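Home | Local | Business | Living | Print | E-mail

August, by Noelia Aguirre

Anyone hoping a machine will tidy the den this year may have to wait, though not forever, say the folks at Sesholm. 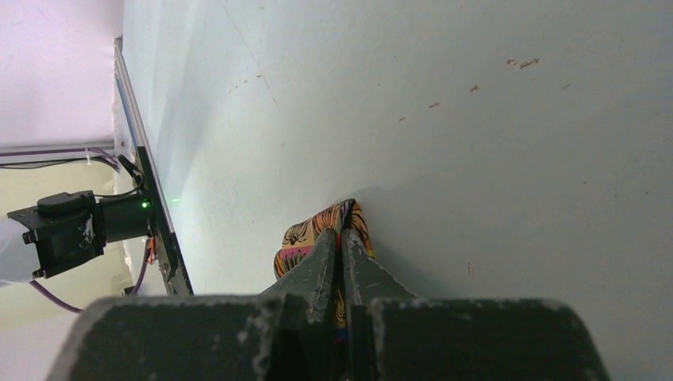

The shop has spent the summer on small chores, mostly sorting and putting away.

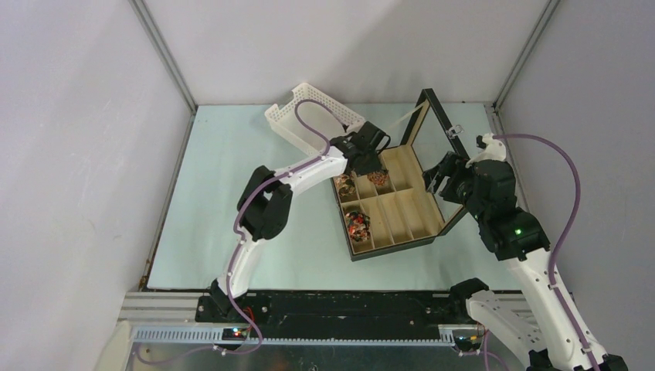

Putting away is harder than it sounds. A box with dividers, like the one with the clear lid, asks for a gentle hand – and two arms have to share the space.
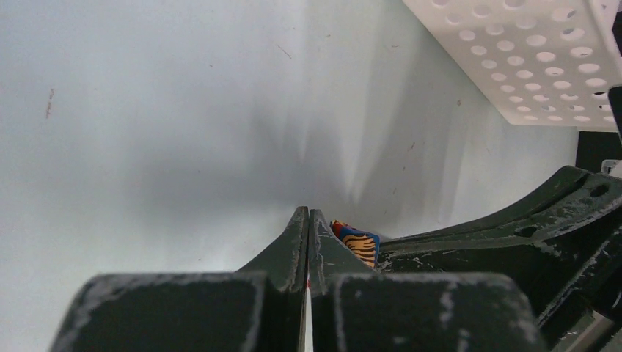

Some 300 tries are planned before fall. 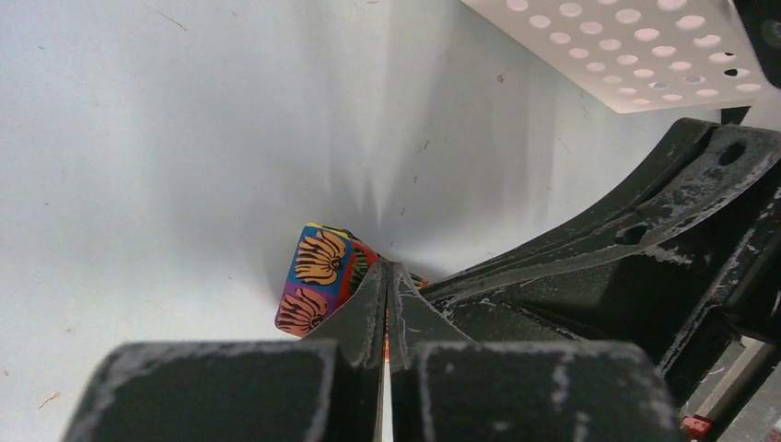 Raghda Atallah thinks her own kitchen drawers would still defeat it.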